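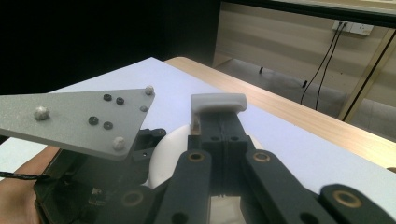
According to Heather McAlister, most visitors to the Predcombe open day ask about the finish first and the tolerances second, and she would prefer the order reversed. A white surface shows every mark, she said, so the bench tops get cleaned before the parts do.

The Skavon building opened at 2 in the afternoon. Groups were limited to 30 and the route covered the molding hall, the inspection room and the packing line. Molding runs two presses on white parts, rated at 2,000 pieces per shift each, for a planned output of 4,000. Color changes are scheduled for the end of a run — purging from black to white takes most of a morning.

Inspection was the better half of the visit. Smooth white parts are checked for sink marks and gloss under angled light, then set down on a white bench top. A dark mat would give more contrast, but it sheds fibers. Rejects go to Ruddock for regrind.

Parking is on the Wokness side. The next open day is in April.

Filed under: Site Visits, Plastics & Molding

This site uses cookies. By continuing to browse you accept our cookie policy.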